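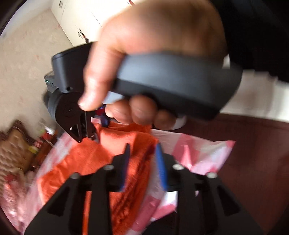
A firm grip on the handle.

Walking the Driledska in the Cold Months
Posted 8/17/19

Damir Vlachou has the map open before I've got my coat off. It's a 1:50,000 sheet, taped along every fold, and he has gone over the Driledska Trail in green pencil so many times that the contour lines underneath have nearly worn away. The trail runs 170 kilometres from the old rail stop at Wemstead to the wharf at Doucette, and most people who walk it do so in July, with a tent and a bottle of bug spray.

Damir goes in November.

"Everyone asks me if I'm crazy," he says, and he laughs, a big one that fills the kitchen. "And I say, have you seen it with the leaves down? In summer you walk for days in a green tunnel. Beautiful, sure. But in November you can see the lake from the third kilometre! You can see the whole shape of the country."

I should admit that I came to this conversation as a summer walker, and a fair-weather one at that. I've done the Wemstead end twice and loved it, and both times I turned around at the first shelter and was back in town for supper. So I wanted to hear how an ordinary person (Damir fixes furnaces for a living, and is very clear that he is no athlete) gets all the way to the water at a time of year when the sun is gone before five.

His answer begins with the shelters. There are log shelters spaced along the route, open on one side, each with a stove and a wood box, and Damir can talk about them the way other people talk about their grandchildren. The one at Dristach Creek has the best stove. The one on the ridge has the best view and the worst mice. The one after the long bog has a bench that faces the wrong way, into the trees, and he has grown so fond of it that he'd be heartbroken if it got turned around.

"The first year I planned my days by distance, which was a mistake," he says. "I had it all worked out on paper, this many kilometres, that many kilometres. Then it snowed on the ridge and my paper was good for starting the fire. Now I plan by daylight. When I come to a shelter and it's past two, I stop. I make tea, I split a bit of wood, I read my book. It's the nicest part of the day, and I used to walk right through it."

He reads one book per trip, always a thick one. He has learned not to bring mysteries.

"You get to the end too fast. You sit there by candle reading one more chapter, one more chapter, and then it's midnight and you have the bog in the morning."

We talk about food for longer than I expected, and I could have gone longer still. He makes a split pea soup at home, dries it on trays in the oven, and breaks it up into bags. There are oatcakes. There is a quantity of cheddar that he asks me to keep from his doctor. And on the last night before Doucette there's a tin of peaches, carried the entire way and opened with real ceremony. "You could carry dried peaches," he says. "They weigh nothing. But you need the juice!"

On clothing he is just as happy to hold forth, though he thinks people fret about it far too much. He has no patience for the idea that you have to spend a fortune at an outfitter before you're allowed outdoors in the cold.

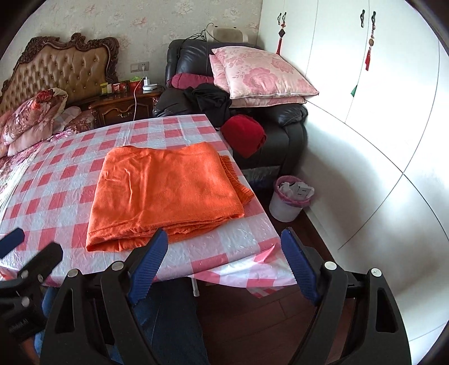 "My first trip, everything I wore came out of my own closet or from the thrift store in Wemstead," he says. "Wool socks, wool toque, an old sweater, a rain shell. I bought good boots. That's where your money goes, boots, and get them a half size up so you can wear the heavy socks. The rest, you have it already. Go look."

What he does insist on is a dry set that never gets worn while walking. It lives at the bottom of the pack in a bag of its own, and it comes out only once the stove is lit. He once broke the rule on a cold morning, put the dry sweater on to get moving, and was soaked through with sweat by the top of the first hill. He had to sit up half of that night feeding the fire, and he tells the story on himself with great relish.

I ask how busy it gets. He goes to fetch something from the other room and comes back with a photocopy from the logbook at Dristach Creek, which walkers sign on their way through. The book that was retired last year held 2,747 names. Damir went through it one rainy afternoon, page by page, and found 27 entries for the whole of November. Two of them were his.

"But look at what they write," he says, and he runs a finger down the page. "July, it's a name and a date. November, people write half a page! They write about the owl. They write what they had for supper. There's a fellow here who drew the stove."

It's a lovely drawing, too, with the dent in the pipe and everything.

Since then he's been swapping letters with a handful of the people whose entries he liked, and they've started leaving things for one another in the shelters: kindling, a paperback, a jar of tea bags. He would love to see more of it. He would love to see more walkers, full stop, and he doesn't worry at all that they'll spoil the quiet.
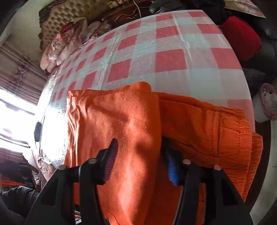 Some of his correspondents take the other side, and one of them has told him flatly that the cold end of the season ought to be left alone, that a trail needs a rest as much as a field does, and that the bog section was in poor shape last spring from boots going through the crust. Damir read me that letter in full and was generous about it.

"The bog is a fair point," he says. "I went and looked, and there are places where you can see people walked around the boards and made it wide. So, stay on the boards! Even with ice on them. Go slow, take little steps like a penguin. And if they want help fixing it in spring, I have a truck and I have a hammer."

For a first try, he suggests leaving the full distance for another year. Take the bus to Wemstead, walk to the first shelter, sleep there, walk back. Bring more matches than seems sensible and keep them in separate pockets. Tell somebody which day you'll be home. Try the stove before you need it, with the damper open, and put back whatever wood you burn.

He's going again this fall. The book is picked out already, a history of the canals that's as thick as a loaf of bread, and the peaches are in the cupboard over the fridge. I've borrowed the green-pencilled map to copy out the Wemstead end, and I've promised to have it back to him before the first frost.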